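Storing and ripening fruit at home: what works in my kitchen
By Faustine Jacquet
Updated 2026-05-24

Kiwifruit, persimmons and oranges do not like to be treated in the same way, and for a long time I treated them in the same way. Everything went into one deep bowl on top of the fridge. The fruit at the bottom became soft, the fruit at the top stayed hard, and each week I threw something into the compost. These are the habits I have now. I live in Surbridge, where the winter is long and the kitchen is warm, so you may need to change the times a little for your own home.

Use a shallow tray

A deep bowl is pretty but it hides the problems. In a shallow tray the fruit lies in one layer and you see every piece when you pass by. Mine is a plastic tray from Dusivach, bought for seedlings and never used for them. Any tray with low walls will do, if you can wash it in the sink.

Empty the tray once a week and wash it with warm water and a drop of dish soap. Dry it well before the fruit goes back. If one fruit has leaked, wash the tray the same day and wipe its neighbours too.

Do not use the rough side of the sponge on a shiny tray. It leaves fine scratches and the juice stays inside them.

Kiwifruit

Buy them hard if you have patience. A hard kiwifruit keeps in the fridge for weeks, and you can take out two or three at a time to ripen on the counter.

To test one, press very gently near the end with your thumb. It should give a little, like the soft part of your palm. Do not squeeze the middle, it makes a bruise which you will find only when you cut.

To go faster, put the kiwifruit in a paper bag with an apple or a banana and fold the top. Look inside every day. The bag works more quickly than one thinks, and I have lost a full bag by forgetting it over a long weekend in April.

Don't wash them before storing. The fuzz holds water and the skin can go mouldy. Wash them just before you eat, and if the fuzz bothers you, rub it off with a clean dry cloth.

Oranges and mandarins

They will not become sweeter at home, so choose them heavy for their size. On the counter they are good for a week. After that I move them to the crisper drawer, without a plastic bag. My neighbour Lucienne Hervieu keeps hers in a net hanging in the cellar stairs and they last longer than mine, but I have no cellar.

If one orange has a soft green spot, take it out at once and check the ones which touched it.
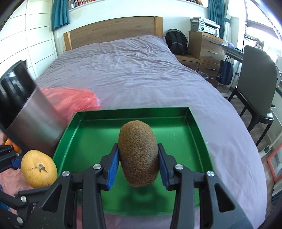
Reading time: 4 min

When I sort, I pick up each fruit separately and turn it around. A kiwifruit should have the same firmness at both ends. On the round yellow-orange fruits, look at the stem scar, especially if there is a dark crack beside it, because a crack is where the mould likes to start. A fruit with a crack is not a bad fruit. It goes to the front and is eaten first.

Let the fruit have a bit of space between them if your tray is large enough. Heavy ones should not lean on soft ones.

Persimmons

Ask the seller which kind you have. The flat firm kind can be eaten like an apple. The long kind must be very soft, almost like jam inside, otherwise it dries your whole mouth. Set the long ones with the leaves down and don't pile them.

What to do with the too-soft ones

Peel the kiwifruit, crush it with a fork and freeze it in an ice cube tray. Twelve cubes is enough for our smoothies for a week. For a quick sauce, I cook 150 g of soft fruit with a spoon of sugar and a little lemon juice until it thickens, and we eat it on yogourt. I keep it in a Langlois jar with a tight lid, in the fridge, and we finish it in a few days.

Kiwifruit does not set with gelatine when it is raw. Cook it first, or use another fruit for the jelly.

Next page: Keeping herbs fresh in a glass of water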